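Print | E-mail

Search this site Enter keywords Go

# Istetti Tasting Notes

A small data set of wine tasting notes from the Istetti cellar door in Porcombe, put together by Dwynwen Mostyn.

## What's in it

- 2,221 notes, one per row
- 12 grape varieties, spelled the way the label spells them
- 3 files: `notes.csv`, `wines.csv` and `tasters.csv`

Each note has a wine ID, a vintage, a colour, a score and the text the taster wrote. Scores are out of 20, in half points. Flavour words are left as written, so "blackcurrant" and "cassis" are both in there.

## Where the notes came from

Most were copied from paper tasting sheets. The Győri notes were written in Hungarian and translated later - the originals are in the `text_orig` column. Wines sold under the Emura label were tasted blind, and the rest were not.

## Known problems

- 200 rows have no vintage. Many of these are sparkling wines, but a few are sheets where the year was smudged.
- Whites are scored lower than reds by most tasters. We haven't corrected for this.
- "Dry" was used loosely before November, when the sheet got a separate line for sweetness.
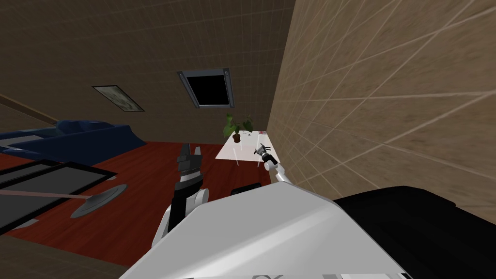
If you join `notes.csv` to `wines.csv`, use `wine_id` and not the name. Two of the Győri reds share a name and differ only in how long they spent in barrel.

## Licence

Free to use and change, with credit. Please don't quote single notes on labels or in ads.

Last updated 2024-02-15. Send corrections to Dwynwen, with the row number.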